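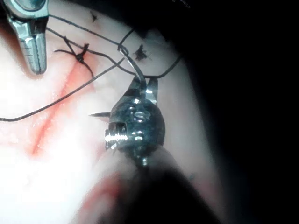
A practice pad with a red incision line across it.

Print this page | E-mail this release

MALBRIDGE, February 10, 2020 – I've been itching to share this one! Stonby, our little suture-skills program for nursing and vet students, is moving into the old Sugawara building in Malbridge this September, and we've got 31 benches going in (we have nine now, so you can imagine the lines).

We've taught 2,179 students so far, mostly on evenings and mostly with borrowed lamps. The new place has proper lighting, a coffee corner and parking out back – I'm a bit too excited about the parking. Our friends at Ballusen are covering the first 1,000 practice pads, so the opening term's classes won't cost students a cent.

Sign-up starts in the spring. Write to the Stonby front desk and I'll get you on the list myself.

We use cookies to improve your visit. Accept | Learn more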